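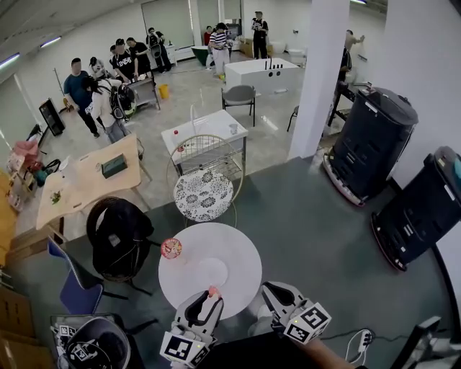

Lilian Nyanda wrote in to ask why a hotel bill of 171 euros had reached her card in dollars, at a rate she couldn't find on any website, and whether there was any way to get the difference back. She had signed the slip at the desk with a taxi waiting and only looked at it on the plane.

Home Accounts Cards Travel Money Guides Contact

How to check a converted card charge and dispute it

The charge in the question has a name. It's called dynamic currency conversion, or DCC, and it means the merchant's payment company turned the bill into your home currency before your own bank ever saw it. The rate is set by that payment company and usually includes a markup. Your bank then receives a charge that is already in dollars and has no conversion left to do.

It's allowed as long as you were offered a choice. If you weren't, or if the slip shows that you picked the local currency and got dollars anyway, you have something to dispute. The steps below are for a credit or debit card issued in the United States. A business card may have different terms, so read those first.

Before you start

You will need the receipt or the card slip, the statement line for the same charge, and the fee schedule for your card. The fee schedule is normally a PDF in the documents section of your bank's website. If the receipt is lost, hotels and car rental desks will almost always email a copy of the folio. Restaurants and small shops often can't, but it does no harm to ask.

Wait until the charge has posted. A pending charge can still change, and most banks won't open a dispute on one.

Step 1. Find out who did the conversion

Open the charge in your bank's app or website and look at the detail page, not the one-line summary. If your bank's card network did the conversion, you will see the foreign amount, the rate and the dollar amount together. If the merchant's side did it, the detail page often shows only dollars, with a foreign city next to the merchant's name.

Now look at the slip. A DCC slip usually has two amounts on it, an exchange rate, and a sentence in small print saying that you were offered a choice of currencies and that the choice is final. Sometimes there is a box to tick. The markup may be printed as well, as a percentage over some reference rate. Some slips put all of this on the merchant's copy and very little on the customer's, which is one reason to ask for the merchant's copy later on.

If the slip shows only the local currency and no rate, and your statement shows only dollars, keep both. That mismatch is the strongest evidence you can have.

Step 2. Work out what you should have paid

Card networks publish their daily rates on a calculator page. Enter the local amount, the two currencies and the date. Use the date the charge was processed if the calculator asks for it. With hotels this is often the day after checkout.

The calculator will also ask for your bank's fee. Enter the foreign transaction fee from your fee schedule, or zero if your card doesn't have one. The result is what the bill would have cost you in the local currency.

Subtract that from what you were charged. Write down the difference and save a copy of the calculator page with the date showing. Don't use the rate from a search engine for this. Those are mid-market rates that no card customer gets, and a dispute clerk will point it out.

One more thing to look at while you have the fee schedule open. Some banks charge the foreign transaction fee on any purchase from a foreign merchant, even if the charge arrives in dollars. In that case you may have paid the markup and the fee on the same bill. The fee is your bank's own, and it's the easier of the two to get refunded as a courtesy. Ask for it separately.

Step 3. Write to the merchant first

Most banks will ask whether you have tried to settle it with the merchant, and a short email answers the question. Send it to the billing address on the folio or receipt. Put in:

- the date and the amount in local currency
- the last digits of the card (never the full number)
- a sentence saying the charge was converted without your agreement, or against your choice
- a request that they reverse it and charge the local amount again
- a request for a copy of the signed slip

Ask for a full reversal and a new charge. A partial refund is also possible, but it may be converted at a different rate, and you'll spend another evening with the calculator.

Kipchumba Odera, who had the same trouble with a rental car, got his reversal this way and never had to contact the bank. The desk had selected dollars for every American card that month. It took them three emails to agree.

Give the merchant a week. If you hear nothing, or hear only that the choice was final, go on to the next step.

Step 4. Open the dispute

Sign in, find the charge and pick the dispute option. The list of reasons rarely mentions currency. Choose "incorrect amount" or "charged in the wrong currency" if it's there, and use the comment box to explain. If the form won't let you go on without claiming fraud, stop and call. A fraud claim cancels your card, and it's also untrue, since you did stay at the hotel.

On the phone, ask for the disputes department and use the words "dynamic currency conversion." General customer service staff often read the charge as an ordinary purchase in dollars and will tell you that everything looks correct. The disputes people know the rule.

Keep the comment short. Something like this works:

"I was charged in US dollars by a merchant in the euro zone. I was not offered a choice of currency. The bill was 171 euros. I am asking for the charge to be corrected to the local currency amount. Receipt, statement line and network rate attached."

Attach the slip, the statement line, the calculator page and your email to the merchant. Don't attach the whole statement.

Deadlines differ. Bornum takes currency disputes for 92 days after the charge posts. Revum starts the clock at the statement date, so a charge early in the cycle gets a bit longer. Check your own card agreement under "billing errors," and don't use up the time waiting on a merchant who has stopped answering.

Step 5. Follow it up

You should get a case number on the same day. Write it down somewhere other than the app, because closed cases sometimes disappear from it. Bornum tells customers to expect a first reply within 27 days. Many banks give a temporary credit in the meantime. That money can be taken back if the merchant sends proof that you agreed, so leave it alone until the case is closed.

The proof, when there is any, will be the signed slip. Look at it closely. If the box is ticked and the signature is yours, the case is probably over, even if the clerk ticked the box for you. You can say so in reply, and it has worked for some readers, but don't count on it. On a chip-and-PIN terminal there's no box at all, only a record of the button that was pressed – and the bank will tend to take that record as your decision.

If the case is refused and you still think you are right, ask for the decision in writing and for the documents it was based on. After that you can file a complaint with the regulator that covers your bank.

Avoiding it next time

Look at the screen before you put in your PIN. If it shows dollars, press the button for the local currency. If the clerk is holding the terminal, say "local currency, please" as you hand over the card. On a paper slip, cross out the dollar amount before you sign and ask for it to be run again.

Cash machines do it too. The screen may say "continue with conversion" and "continue without conversion," and the second one sounds riskier than it is. Choosing it doesn't cancel the withdrawal. Your bank does the conversion in the usual way, and any fee from the machine's owner is separate.

Hotels need some extra care. The currency can be set at check-in when they take the deposit, and it then carries through to the final bill. Ask at check-in and look again at checkout. Online booking sites may have a currency menu at the top of the page that switches to dollars by itself – change it before you get to the payment page.

Refunds on a converted purchase can come back at a different rate from the one you paid. If you return something, ask for the original sale to be voided when it's still the same day. After that it will be a refund, and the gap is usually not something a bank will cover.

Filed under: Travel Money > Cards Abroad > Fees and Disputes

Related guides
What to do with leftover foreign coins
Ordering currency for pickup: a first-timer's guide
Kandetti prepaid travel card: loading, limits and closing your account
How to read a hotel folio
Mutiso exchange counters: what to bring with you
Setting a travel notice on your debit card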